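Section 3: Setting up your Skaden courtside scoreboard

Welcome back, and well done on getting the box open! By now you should have the display panel, the control console, the power lead and the little bag of feet spread out in front of you. If one of the feet has rolled under the couch, go and find it now, as you'll want all of them before we get going.

Before you start

Charge the console fully. It's ready when the light changes colour from amber to green. If you're setting up for a junior game, have a look at Section 5 as well, where Tirta Oei has written up the shorter period lengths and how to save them as a favourite.

Caution: Do not stand the display panel on the playing surface inside the run-off area. Keep it well back from the baseline, and tape down the power lead wherever people will be walking.

1. Screw the feet into the base of the panel, finger tight only.

2. Stand the panel upright and plug in the power lead. All the digits will light up and then settle to zero.

3. Hold the console's blue button for five seconds until the panel beeps. 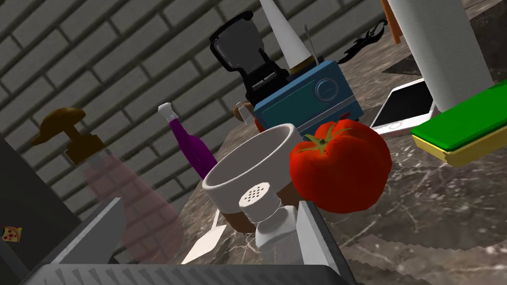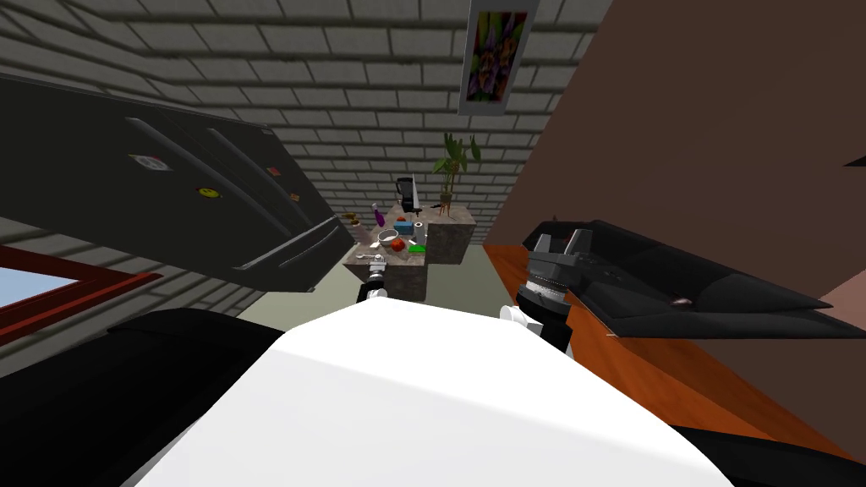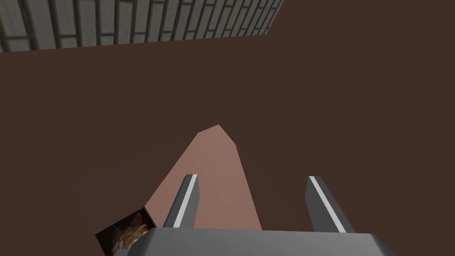
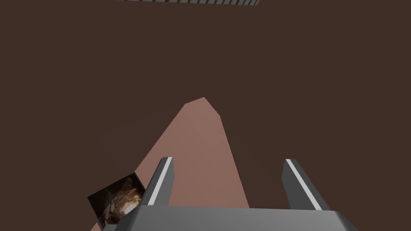 4. Put the console where your scorer will be sitting, with the keys facing them and the team names on the same sides as the benches. Plenty of people like to have a practice at home first, which we warmly encourage, and any clear table or bench will do nicely. A countertop as crowded as the one in the first picture, with a salt shaker, a bowl and a tomato all close together, makes it much too easy to bump a key while you're reaching for something. A broad, flat surface like the dark brown one in the third is far kinder to a beginner, and there's space left over for the scoresheet.

5. Press HOME +2 a few times and check that the panel follows. Do the same for AWAY, then clear both scores.

6. Set the period length with the dial, then press CLOCK to start and again to stop.

Note: The console talks to the panel from up to 40 metres away in an open hall. Brick walls and metal grandstands will shorten that, so do try it from your real scoring bench before the first game of the season.

Note: Team scores roll over to three digits at 100 without any help from you. The foul counters don't clear themselves at the end of a period, so hold FOULS and RESET together while the players are having their drinks.

If the panel stays dark after step 2, try another power point, then turn to Section 8.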